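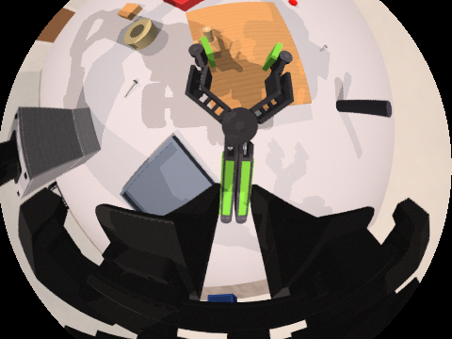 Recording apprentices who leave before completion

I handle training returns for a manufacturing employer, Altomex, with sites in Idstead and Cesden. Our annual workforce return asks for a completion rate for registered apprentices. We registered 26 in the intake. At the end of the program 16 had completed. Of the remaining 10, some moved to permanent operator jobs with us before finishing the classroom hours, and the others left the company.

The form has one box for "did not complete". Putting the operators in it makes the program look worse than it is, as those people are trained and still on payroll. Can they be reported separately, or left out of the denominator? The guidance notes define "completer" but say nothing on internal transfers. The return is due in June.

Phyllis Rowbotham

Do not take them out of the denominator. A completion rate is completers divided by registrations, so yours is 16 over 26, or 61.5 percent. If each employer removes the people it considers good outcomes, the rates cannot be compared between sites or years.

What you are describing is a retention or placement measure. It uses the same cohort but a different numerator: everyone employed at a fixed point after the program ends, whether or not they finished. Report it in the comments field as a second figure and state the date on which you counted. Six months after the end date is a common choice, but check whether your agency specifies one.

Two further points. Anyone who registered and never started may be treated differently – some returns exclude them, some do not – so read the definition of "registered" as closely as the one for "completer". And if any of the operators can still finish the classroom hours, they may belong under "continuing".

Malcolm Dawber

We just put ours in did not complete and got no questions back. It was a different state though.

Inskip

Agree with Malcolm on the denominator. I would add that small cohorts move a lot. With 26 people, one person is nearly four percentage points, so give the counts next to the percentage. Our form had a field for reason for leaving on the second sheet, with "transferred within employer" as a code. Easy to miss if you only open the summary tab.

Phyllis Rowbotham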